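Workshop notebook, packing bench
Jan 23, 2022

Continued with the cartons for Lirkamero. Sewwandi left a note on the shelf that the last parcels to Bredero came back with two bottoms open, and she asks if we can find out why before the next lot goes. I checked the returned ones first. In both the tape was still stuck well on one flap and had lifted from the other, so I think the strip was put off-centre. The board itself was not torn. One of them had also dust along the inner fold, probably from our own shelf.

I made a small trial with the kraft cartons from Anozie. First series: one strip over the seam, 60 mm past the corner on each side. Second series: two strips, the second one lying half over the first. I filled each carton with offcuts and left it standing on two battens so that the bottom had no support in the middle. The single strips began to creep on the older cartons. The double ones I will look at again tomorrow morning. 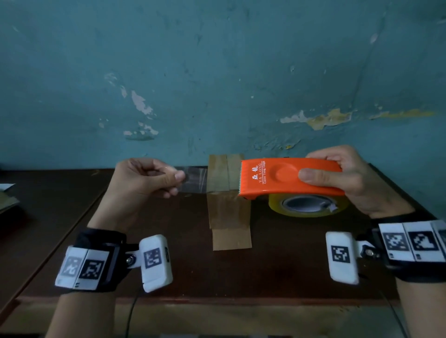

The order of the hands matters more than I expected when I wrote the November instructions. I wrote then "pull the dispenser along the box", and Aminu does it so, but on small pieces the cardboard walks away with the dispenser. It goes better to take out a length of tape first, with the left hand on the free end and the right hand on the dispenser, and only then bring the strip down. With the orange YA LONG cutter the hand goes over the top and the thumb finds the shallow round hollow there, so the grip is the same each time. Please write this into the sheet, I will do the drawing.

Old tape: where a carton has brown tape already, I do not pull it off any more. It takes the paper with it and the new tape then holds on fluff. Better to wipe it with a dry cloth and go over it.

Lultby has offered paper tape, 44 rolls in a case. I am not against it, but it needs water and we have no good place for a wet sponge near the labels. Aminu wants to try one roll before we say yes.

Still to do:
-- mark the middle line on the gauge board, the pencil is rubbed away
-- ask Sewwandi which carton size the 400 g tins go into
-- move the returned cartons off the bench, they are in the way of the scale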